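Ristcombe Community Help > Work and Workshops > Machines and tools

Can a robot do the fetching and carrying in a small workshop yet?

We make display trays and panels in a unit behind the old dairy in Ristcombe, and my business partner has come back from a trade show convinced that the dull jobs can go to a machine. By dull I mean lifting a tray off a table, carrying a part across to the shelves, putting it in the right box and coming back for the next one. Has anyone had one in and got real work out of it, or is it still a good day out and not much else?

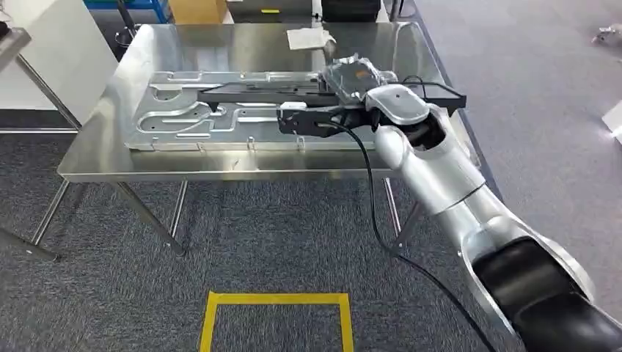
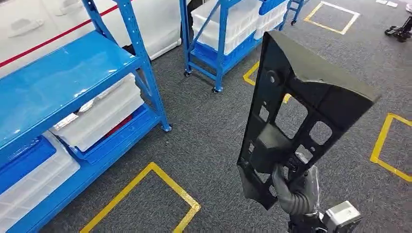
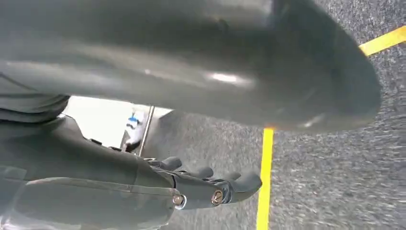

Posted by: Bench End
Member, small manufacturer, Ristcombe

I've left out the name of the seller because I don't want this to turn into a row about one firm. What I want to know is what happens in the second month, when the people who set it up have gone home. We handle 300 parts on a busy day, and 50 of those are awkward shapes with slots and thin edges. Our Saturday lad does it with a radio on.

3 replies

Valleo
Regular contributor, retired production engineer

Short version: some of it, slowly, if you rearrange your workshop to suit.

Picking up a long tray from a flat table is a fair job for a machine. The gripper has an edge to take hold of, and the tray will be in more or less the same place each time if you make sure it is. Look at the tape on your carpet, though. Marks on the floor are fine, I used plenty of them in my working life, but somebody has to keep to them. The day a trolley gets parked across one, you find out how clever the thing is.

The panel with the cutouts is a better test. A hand with fingers can get round the bottom edge of a part like that, and I'd have said no to that a few years back. Holding it is the easy half. Ask to see it put down on a shelf that already has boxes on it, squarely, without knocking anything, and then ask to see it again with the boxes moved.

Before you spend anything I would do this:

Time your own people for a morning, including the walking.
Have the seller run the same job from 9 until 4 with your parts, and write down every time a person steps in.
Ask who is driving. If there's a person with a controller, you are paying for an arm AND an operator.
Get the price of a replacement finger in writing. Small joints and little screws are where I'd expect the trouble to start.

We trialled a fixed arm at a place in Hendcombe before I retired. It did 1574 lifts in the trial and needed help on 19 of them, which looks lovely on paper. Each of those 19 stopped the line while someone found the chap with the key. It was a good arm. We still sent it back -- the stoppages ate what we'd saved.

hedgerow_pete
New member

my brother in law has a robot hoover and it gets stuck under the sideboard every night so i would say no

Inga
Contributor, runs a repair workshop

I'm a little less gloomy than Valleo but I agree about the trial. Don't buy a hand with four fingers to do what a plain two-sided gripper will do. If most of your work is trays, a plain gripper on a fixed arm is cheaper to mend and easier to understand. The fingered sort makes sense if your parts change every week, and even then I'd want to rent it first.

One thing to check is your lighting. Shiny steel tables and clear plastic lids throw reflections about, and some camera systems struggle with both. A sheet of matt rubber on the table might save you a lot of swearing. Clear lids are harder to sort out, so take a box of them along to any demonstration and see what it makes of them.

As for household jobs, which my neighbours keep asking me about, I wouldn't let one near my crockery. Your workshop has flat floors and shelves that stay where they are. My kitchen has a dog.

Bench End
Original poster

Thanks both (and Pete). I've asked for a full working day with our own parts, lids included, and no one holding a controller. They have offered an hour and a half in July. I have said that isn't a working day and am waiting to hear back.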